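Food Packaging and Shelf Life
Handout 8: Why Snack Bags Are So Complicated
Updated 6/13/25

Last time we finished with glass and cans, so now we get to my favorite part of the course, flexible film! A chip bag weighs almost nothing and it still has to do several hard jobs at once. It has to keep out water vapor, oxygen and light, it has to take ink, and it has to seal in a fraction of a second on a fast line.

No single plastic does all of that well. Polypropylene is a good moisture barrier but lets oxygen through fairly easily. Nylon is close to the reverse. So bags are usually built in layers, and a very common build for chips is printed polypropylene on the outside, a thin bonding layer, then polypropylene with a very fine coat of aluminum on the inside. The metal is far thinner than kitchen foil (hold an empty bag up to a lamp tonight and see if any light gets through).

Two words to keep straight:

Permeability: how easily a gas or vapor passes through the material itself.
Leakage: gas getting through a hole, a crease or a bad seal.

Students mix these up every year, and it matters, because a thicker film helps with the first and may do very little for the second.

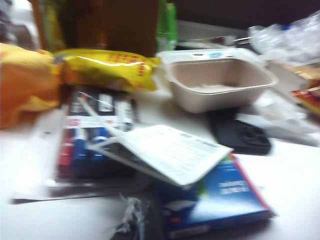 Now, the gas inside. Many chip bags are flushed with nitrogen before sealing, which pushes out most of the oxygen. Frying oil reacts with oxygen over time and goes rancid, and light speeds that up. The puffed-up bag also cushions the chips in shipping, so you get two benefits from one step. I love this stuff!

Moisture is the other enemy. A crisp chip is very dry, and it only has to pick up a little water from the air before the crunch goes. Paper alone is poor at stopping this, so dry goods in a carton often sit in an inner bag.

Before the next class

Read the Isgate case (15 pages) and skip the appendix on inks. Look closely at the seal data from the Kikitz line, where the jaw temperature was changed in May. Then write a paragraph on whether the stale product came from permeability or leakage. Over 30 lines is too long.

Lab groups: bring one empty, clean snack bag each. We'll be cutting them open and testing the seals.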